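News > Around Town > Drimbridge

Drimbridge swap night is back, and it's bigger this time

I've been telling everyone who will listen (sorry, coworkers) that the clothing and fabric swap is coming back to Drimbridge in June, and now I finally get to write it down. Doors open at 2 in the old Rana showroom on the river side, and they'll stay open until 8, so you can come after work and still have time to dig!

If you missed the last one, it goes like this. You bring up to 12 clean pieces, you get a token for each one, and you spend your tokens on whatever you like. Coats, curtains, kids' stuff, leftover yardage, all of it counts the same. I went in with a bag of sweaters and came home with a tablecloth and the best raincoat I've ever owned, so I may be a little biased.
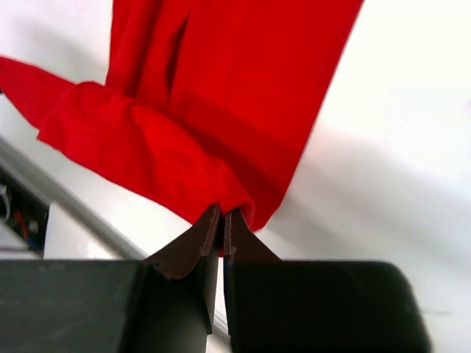 Anum Rajput would like the fabric table to get its own room, and told me she gave up on it last time after waiting in line behind people trying on jackets. Fair point, and I passed it along. Tzu-hsuan Hsu, who is running the whole thing again, says yardage and remnants are moving to the back room this year, with a cutting table and a couple of pairs of good scissors. Jackets stay up front by the mirrors.

The other change is the mending corner. Plotus, the repair shop over in Proltdale, is sending people with sewing machines to do hems and buttons on the spot. Bring your own buttons if you're picky about them (I am). Zippers are a maybe, depending on how busy it gets.

Last time about 80 people came through, and parking was a mess by late afternoon. The lot behind the showroom is open to us this year, but you have to come in from the Proltdale side. No shoes or pillows, please, and anything left at closing goes to the next swap.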